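Anyone else done with Wendia?
Posted in May by floreo_fan

So Wendia locked my account again, third time this year, and all I did was post a link to my own blog in a reply. No strike notice, no email, just the gray screen. I had 287 followers over there, so okay, I'm not exactly a big deal, but I built that up from zero and I liked those people!

I've moved everything to Rarnow for now. It's slow and the group calls top out at 8 people, but at least I can log in.

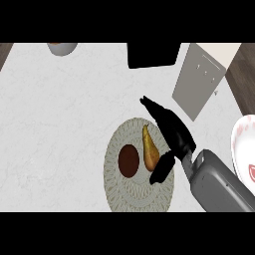
mossback says Rarnow is going to end up exactly the same, give it a year. They've already got the same "community trust" page Wendia put up right before the big lockouts, almost word for word.

floreo_fan, 9:40 pm
Maybe, but I asked Rarnow support a question and got a real answer in roughly 3 hours. Wendia never wrote back once.

tin_whistle
Gotta disagree with both of you. I've posted links on Wendia for ages (197 of them, I just checked my export) and never got locked. Are you sure it wasn't the link shortener? They hate those.

floreo_fan
...it was a shortener. Still should've told me!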